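We use cookies to remember that you have already closed this notice. Accept / Manage settings

The Arms at Barnton: Your Questions, Answered Again

Compiled for everyone on the Barnton floor by Rodel Bañez, second shift lead, who got the job by asking who was going to do it.

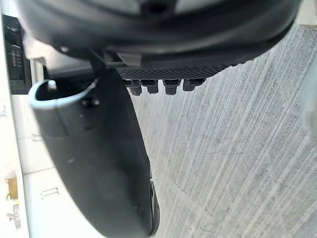 Is the arm taking my job?

No jobs at Barnton are being cut because of the arms. I asked for that in writing, and it's pinned up next to the time clock, under the pizza menu. What is changing is the work inside the jobs. If you spent your shift moving parts out of one bin and into another, you'll be doing less of that and more of the stuff that comes before and after it.

So what will I be doing?

Loading trays, clearing stops, checking finished kits and signing them off. Each cell has one operator per shift. The title is "cell operator," and it comes with a slightly different badge. The picture on it will be the same one you've been complaining about since you were hired.

Does the new title come with more money?

Yes, one pay step, starting with the first full pay period after you're signed off on the cell. Training hours are paid at your current rate. If your stub doesn't show the step, bring it to me and not to the front office, where it will be placed in a tray.

How many of them are there?

Three in kitting. Two more are planned for Niter, our other building, in November. If you work at Niter and this is how you're finding out, I'm sorry, there was supposed to be a meeting.

How fast is it?

On its best shift so far, one arm placed 1,369 parts. A good person on a good day beats that before lunch and then would like to sit down. The arm doesn't slow down at the end of a shift, but it will also stop dead over a tray that's been put in crooked, and stay stopped until one of us comes and straightens it.

What do I do when it stops?

Read the screen first. Most stops are "part not found" or "grip lost." Press Hold, wait for the steady amber light, open the gate, fix the tray, close the gate, press Resume. If the same stop comes back right away, call maintenance. Do not open the gate while the light is blinking. Do not reach over the gate, even if you're tall.

Can I clean the gripper?

You can wipe the outside of the fingers with a dry cloth, on Hold. Scuffs on the black parts are fine and don't need reporting. A finger that's loose, cracked or bent does. Leave all screws alone. I know some of you carry your own tools, and I know who you are.

Is there a camera on it, and is it watching me?

There's a small one down by the gripper. It's there for finding parts. The pictures are kept for five days so maintenance can look at bad picks, then they're deleted. They aren't used for attendance, breaks or discipline. This is in the same letter by the time clock. From what I've seen of them, they're mostly gripper.

Who gets blamed for a bad kit?

Kits are logged to the cell, and a mispick by the arm doesn't count against your quality score. A kit you signed off without looking at does. We argued over this one for quite a while, and I think it came out fair. Anselmo Amaral in receiving thinks it didn't, and will tell you about it if you stand still.

I've done this by hand for years. Does anyone care what I know?

More than they did before. The original tray layout came from Drirkero, who installed the cells, and it was very tidy and jammed constantly. The one we use now was worked out by the packers on Maglaya line. If you see a better way to load something, fill out a change slip. Slips now get a reply within about 2 weeks, which by local standards is a stampede.

Can I say no?

You can ask to stay on manual packing, and there's still plenty of it. Odd sizes, rush orders and anything in a soft bag all go by hand. Put your request in before the next bid. It goes by seniority, same as the parking.

Does it have a name?

Several. Please stop writing them on the guard.

Was this page helpful? 14 people said yes

Questions about this page: see the second shift desk, Barnton
© Barnton Kitting & Supply | Back to top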